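Kirkari revises packing sheet for office snack shelves

February 6, 2026

Kirkari has issued a revised packing and placement sheet for the snack shelves it supplies to shared offices in Irkell and Postau. The sheet applies to all sites on the fortnightly delivery round and replaces the version in use since August.

The main change concerns where goods are put down on arrival. Under the old sheet, bags and packets went straight from the delivery crate into the cabinet. The new sheet requires them to be laid out first on the cabinet top, checked for split seams and date marks, and then shelved by size. Large bags go on the bottom shelf, laid flat. Small packets stand upright in the front row of the upper shelf.

Cabinet tops are to be wiped before goods are set out and again after shelving. A dry sponge is permitted for crumbs. Spray cleaners may not be used while any food item is on the surface, sealed or otherwise. The earlier sheet allowed spraying at arm's length.

Kirkari supplied 3,219 items to the two towns last year, of which 1,280 were large bags. Complaints about crushed contents accounted for most of the returns, according to Yuzuki Yoshida, who runs the delivery round. "The big bags were being stood on end and then leaned on by whatever came next," Yoshida said. "Flat storage takes more room, so the number per cabinet comes down."

The limit is now 2 large bags per shelf. Sites that need more can ask for a second cabinet of the same pattern, which is made by Somboon and has a flat top and a lockable door. Delivery of a second cabinet takes around three weeks. Existing cabinets do not need to be altered, but shelf pegs should be moved down one hole to give clearance for the upright packets.

Uthai Sukprasert, who manages the shared offices at Postau, said the first restock under the new sheet had been completed on the ground floor and that the upper floors would follow at the next delivery. The restock took longer than before. Most of the added time went on checking seams, which on crinkled film have to be felt along their full length.

Damaged items are to be set aside on the cabinet top and recorded by type before removal. They should not be returned to the crate with sound stock. Credit will be given at the next invoice if the record is received within two working days.

Printed copies of the sheet will be placed inside cabinet doors during the next round. Sites that fill their own cabinets can collect copies from the Irkell depot on weekday mornings. 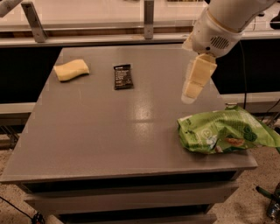 Large green bag, small black packet and yellow sponge-like block on a grey cabinet top.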